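From: Wilson Henao
To: galtmont-robotics-club
Date: 20th September
Subject: Re: [club] Table-laying entry, where are we?

Emilian Moldovan wrote:

> Could whoever has been working on the hand please tell the rest of us
> how it is going? I have to send Oltovance our entry form and there is
> a box on it marked "describe your task in 200 words". So far I have
> "we pick things up". Also, is it still the pumpkins, and are we still
> using Benito's grip settings or the new ones?
>
> Emilian

Emilian, all,

Yes, it is still the pumpkins. I did ask for something with a handle, and was outvoted by people who don't have to write the grasping code.

The grip settings are a mixture. Benito's originals were written for the wooden blocks we had last year, and they treat every object as though it owes them money. Oana has rewritten the closing part so that each finger stops on its own when it meets resistance, which matters a good deal for the crinkly things. I gave her the worst of those to try, the big orange curled one, because it has no two sides the same and there is nowhere sensible to hold it. She went for one finger over the top and the others underneath.
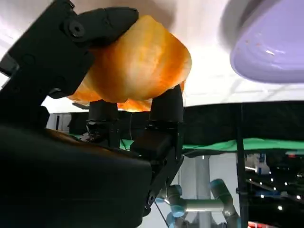
Oana's new grip on the orange curly one, one finger above and two fingertips below.

I like this hold. The old one pinched from the sides and the log showed the fingers hunting about for ages before they gave up. What I don't like is how far the palm has to tip over to get there, and if the arm is already near the end of its reach we get the usual complaint from the wrist joint and a full stop. Cosmin, you said you had a fix for that in a branch somewhere. Is it the branch called "wrist", the one called "wrist2", or the one called "please"?

On to the table. The task as the rules have it (Gorico wrote them, section four, bring tea) is that the robot serves from the table onto a plate and leaves the mug alone. The mug is there to be knocked over. It costs 100 points if we do, and the whole run is only worth 1325, so I would ask everyone to stop treating it as scenery. Benito has been planning the left hand's path as if that side of the table were open country.

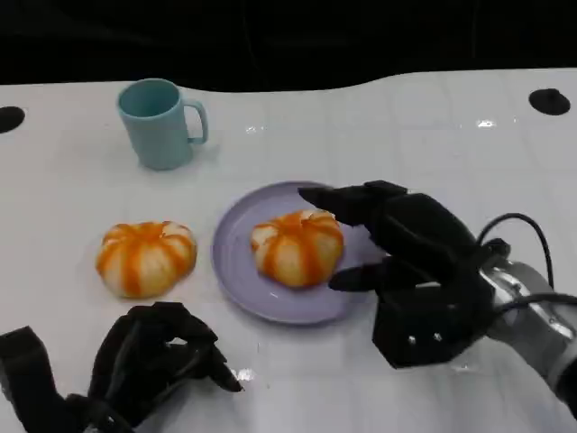 Two pumpkins, one plate, one mug. Right hand over the edge of the plate.

Things I would like settled before anyone changes the layout again:

The plate. Oana wants it nearer the right hand. Benito wants it in the middle so both hands can get at it. I would leave it in the middle, mostly because I have already typed in the numbers.

The stripes. The vision code copes well enough with one pumpkin and then gets ideas when there are two. When they sit close together it will now and then decide they are one very wide pumpkin and plan a grasp for the gap. Cosmin thinks training on more pictures will cure it. I think we should look at the bit of code that joins the outlines up, as I wrote it at one in the morning and remember very little about it.

The cable on the right arm. It loops up over the wrist, and I would like it tied down further back before we try anything quick. Chiriac sell a soft clip for this and I have put in for a pack. Until then, tape, please, and the cloth kind. I spent an evening getting the other sort off.

Speed. The rules give us 72 seconds a run. I haven't timed us properly and would prefer to go on not knowing until the wrist business is sorted out, but Emilian, if the form asks, say "within the limit" and look confident.

For your 200 words, try this: "Our robot uses two hands with several fingers each to move small striped pumpkins from a table to a plate without disturbing a mug." You can pad out the rest with the word "robust". Everyone else does.

I would like a full practice run in October, with someone other than me holding the stop button. Benito, I know you like holding it, but you have to press it as well.

Could somebody also bring back the small hex key? The hand has a screw that wants tightening and I have been eyeing it with a butter knife.

Wilson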